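List archive: Thread | Prev | Next | Index

Re: [worktops] Faint grid lines and specks on white top
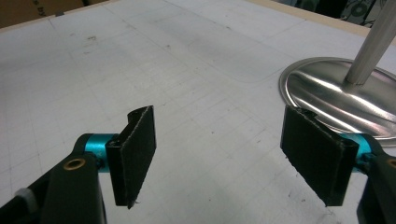

From: Leen Qudah

On cleaning: the lines and the specks need separate treatment. If the grid is graphite, a white vinyl eraser lifts it with light pressure. If it is molded or printed into the surface, nothing will, so test one line near a corner before doing the rest.

> We have a pale top, ruled both ways with thin lines, plus small dark
> specks and smudges. Is melamine foam safe on it? The Comari spray
> did nothing to the specks.

Melamine foam is an abrasive. On a matte top it leaves a polished patch that shows under side light - I did this to a bench 140 cm long in January and the patch is still there. Order I would use:

1. Dry microfiber cloth.
2. Warm water, one drop of dish soap.
3. Isopropyl alcohol on a cotton pad, 80 percent or weaker.

Wipe dry between steps. Alcohol will also thin most pencil-type guide marks, so if you have a rounded-corner outline traced for placement, measure its position first and redraw it afterward. I use a 0.5 mm mechanical pencil and a steel rule for that.

Specks that survive step 3 are probably pits holding dirt. Leave those alone.

Leen

Related messages
Ravn edge banding lifting at corner
Meddale top, heat ring
Tiltik trestles - height and wobble
Eraser residue on matte white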